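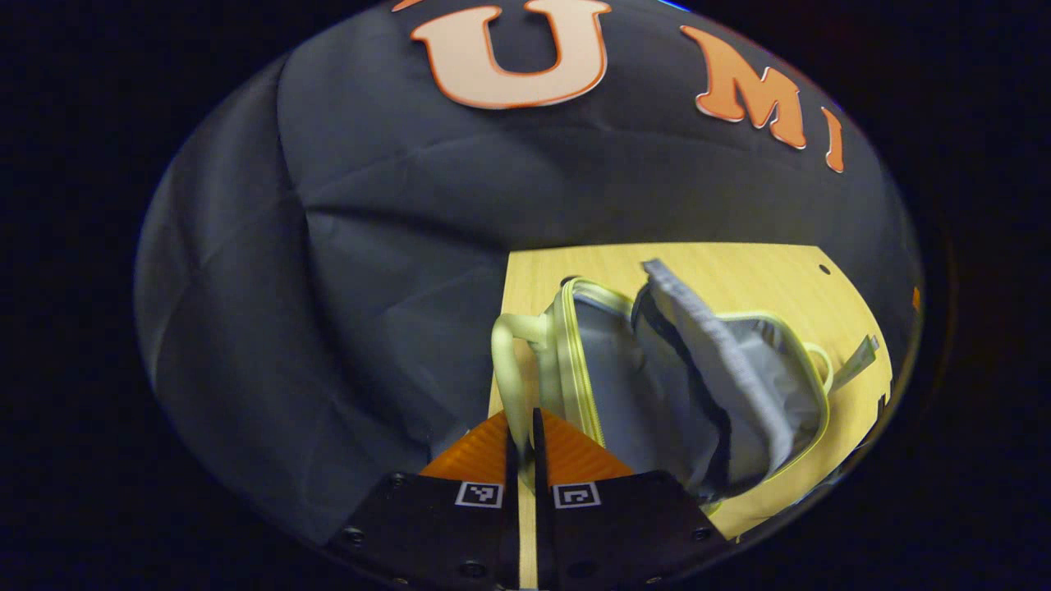 Lunch bag on the light table, lid open, charcoal cloth behind.

June, bag bench, started 2:15 pm

Want to get the small cooler bag thing settled before the next cut. Question is still whether to keep the lid hinged on the long side or go to a full drop front like the Jemel. Leaning toward keeping it. Lid goes right over by itself and stays out of the way when you load from the left, which is how I always end up standing at this table anyway.

Notes on the shell. Pale blue-gray reads nice next to the yellow-green zipper trim, I was against that green when the swatches came and I take it back. Silvery lining makes it easy to find stuff at the bottom. Handle color still bugs me. Pale cream-green, too close to the trim and not close enough. Either match it or go gray like the binding on the lid flap. Ask Zadance what they have in gray webbing, same width, and if they'll sell a short roll this time.

Handle stands up on its own, good for grabbing. Bad for stacking. Tried 2 bags one on top of the other in the Kirkegaard crate and the bottom handle pushes up into the base of the top one. Might be fine with a softer core in the loop. Pull the core out of one and see.

Zipper. Ran it open and shut with one hand, other hand flat on the bag. Far corner catches every time, near corner doesnt. Piping is fatter at the far one where the ends overlap - trim the overlap before sewing next time, or move the join to the back edge where nobody pulls against it. Slider itself is ok. Puller too short with gloves.

Binding on the lid flap: ribbed gray holds its shape, stitches sink in and disappear, like it. A pain to ease around the curve though. Went through 3 needles on the last one (wrong size probly, the box was mislabeled, I've moved them to the other drawer). Use the heavier ones from Starker and slow down on the corners.

Packing test, ordinary lunch. Square box, apple, bottle lying down, cold pack flat against the wall. All in, lid closes, zipper ok until the last inch. With the bottle standing it does not close. So either 2 cm more height or we say flat bottle only. I'd add the height. Cutting plan has room for it if the side panels get turned, check grain first.

Cold pack slides when the bag is carried. Needs a pocket or just an elastic across. Elastic is quicker. Tack it at the seam only, dont want to punch holes through the lining.

Left to do
- gray webbing, ask
- new side panel pattern w/ extra height
- far corner, redo overlap, photograph before and after
- elastic for cold pack
- handle w/out core
- lining wipe test, tomato sauce, leave it 6 hours then cold water and soap

Table note: put something under the small parts tray, zipper ends keep going down the hole in the tabletop. Lost one already, found it by the wall.

Also the charcoal cloth wants a steam, creased all over. Not today.

4:40 stopping. Core is out of one handle, flops more but comes back up. Stack test tmrw with both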